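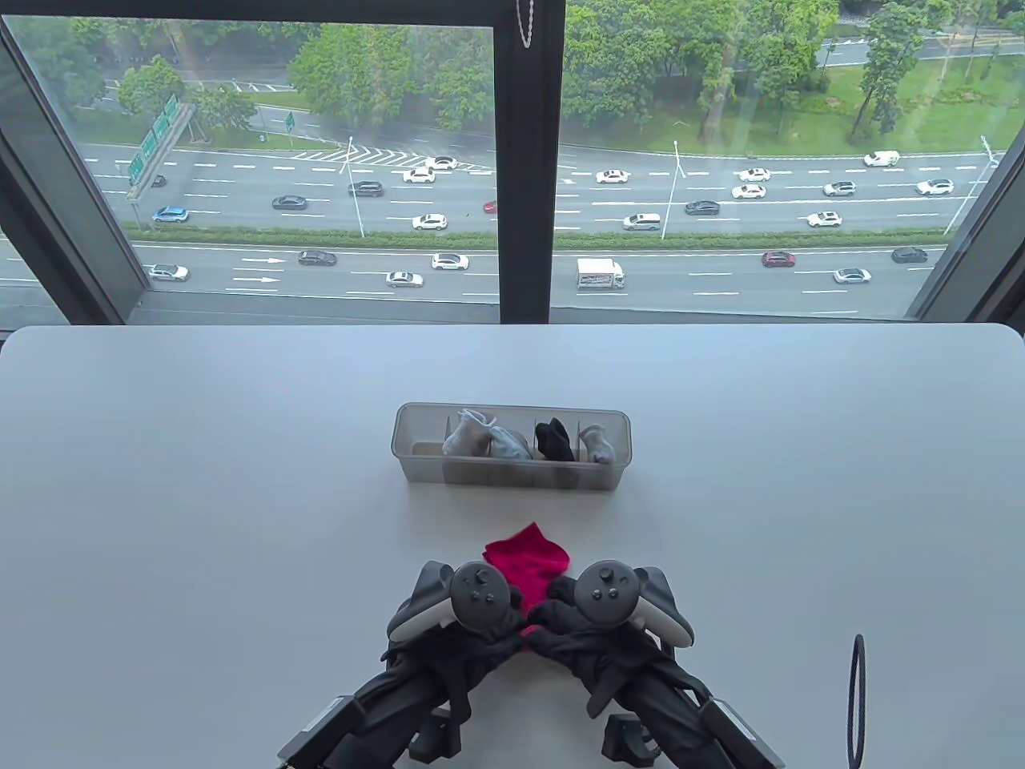 The kraut tasted fine but far too salty, a reader wrote under the September post, so would it hurt to cut the salt in half and add more at the end if it needed any? Same amount of cabbage, same crock, no other change.

6 min read

It would probably ferment. It would also be a worse batch, and in a warm kitchen it could be a bad one. The September post gave the salt as a spoon measure, which was a mistake on my part, and I suspect the spoon is the real source of the problem. What follows replaces that section.

Salt by weight

The figure I use is 2 percent of the weight of the shredded cabbage. Core and outer leaves come off first. Weigh what goes into the crock, not what came home from the store. Multiply grams of cabbage by 0.02 and that is the salt in grams.

My last full batch came to 5,100 grams after trimming, so the salt was 102 grams. I weighed the salt on the Zaugg, which reads to a tenth of a gram, and the cabbage on an ordinary kitchen scale. The small scale isn't needed for a batch that size. It matters for a single jar, where an error of a few grams moves the percentage a lot.

Spoon measures fail because salts don't pack the same way. Fine salt settles tight and flaky salt leaves air between the pieces. I use Lusik, a coarse gray salt, and a level spoon of it weighs clearly less than a level spoon of the fine salt I had before. Anyone who followed my spoon count with fine salt got more than I did. Please ignore the spoon count.

What the salt does

It pulls water out of the leaf, and that water becomes the brine. It slows the organisms you don't want while the lactic acid bacteria get going and start lowering the pH. It also keeps the shreds firm. With low salt, the early stage moves fast and the texture goes. You can't add firmness back at the end, so salting to taste afterward doesn't solve anything.

If the finished kraut is too salty to eat at the correct weight, rinse the portion you are about to serve and squeeze it out. You lose some of the sourness with the salt. I don't mind that in a cooked dish.
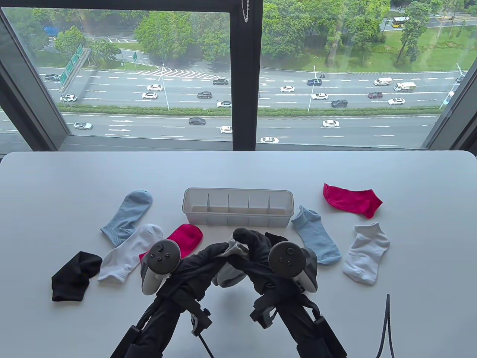 Labels are the part of the process I was slowest to take seriously. For the comparison I ran three quart jars from the same head, at 1.5, 2 and 2.5 percent, and wrote the percentage on the lids. Lids come off when you press the cabbage back down, and they all fit each other's jars. By the end of the first week I could not have sworn to which was which. It is the same problem as the loose socks beside that gray tray: nothing is sorted until each one is in a compartment of its own, and the five compartments are still empty. Now I put tape on the glass, with the percentage and the start day, and a second strip on the shelf in front of it. The jar goes back to its strip every time.

I repeated the test with new tape. Notes from the second run, all jars kept in the same cabinet:

1.5 percent: active first, with bubbles by the second morning. Sour early. By day 11 the thin shreds had gone soft, although the thick rib pieces were still acceptable. There was a flat white film on the surface that I skimmed off twice.

2 percent: slower by a day. Firm at day 11, sour but not sharp. No film.

2.5 percent: slowest, and firm all the way through. Salty at day 11, less noticeably so later on, presumably from the acid catching up.

One head of cabbage and one cabinet don't prove much. The cabbage was a Brunov, a dense flat variety that gives up its water slowly, and a looser head may act differently. I would still start at 2 percent and move only if you have a reason to.

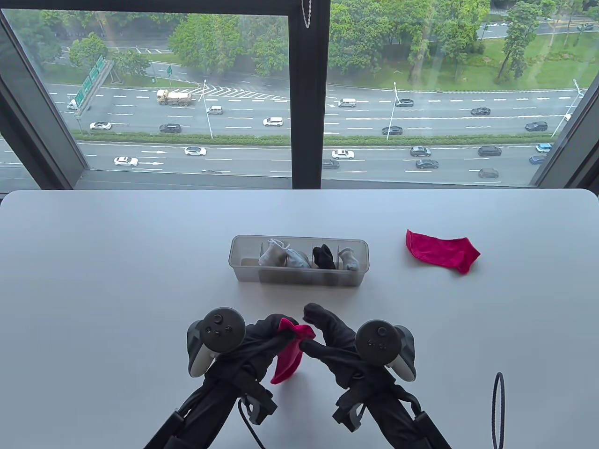
Magenta sock, white table.

Crock or jar

The full batch goes in the Rulik, a straight-sided stoneware crock with a water channel around the rim. I leave it for 6 weeks and don't open it for the first two. The weights that came with it are a little small for the opening, so I put a whole outer leaf under them to catch the stray shreds. The water channel needs topping off more often in winter when the heat is on. If it runs dry, air gets in, and that undoes the reason for having the channel.

Jars are fine for small amounts. Leave space at the top, more than looks necessary, since the cabbage rises in the first few days and pushes brine out under the lid. Set the jar on a plate. Loosen the lid once a day during that period if it isn't an airlock type.

If the brine doesn't cover the cabbage after a night, mix more at the same 2 percent, meaning 20 grams of salt to a liter of water, and pour in only enough to cover. Plain water dilutes the batch and you are back to the half-salt question.

Fuzzy mold in any color means I throw the batch out. Flat white film I skim. I have read arguments for skimming both and don't find them worth the price of a cabbage.

The September post has been corrected as of February 15, 2024. The caraway amounts there were by weight already and have not changed.

Search this blog
Type and press enter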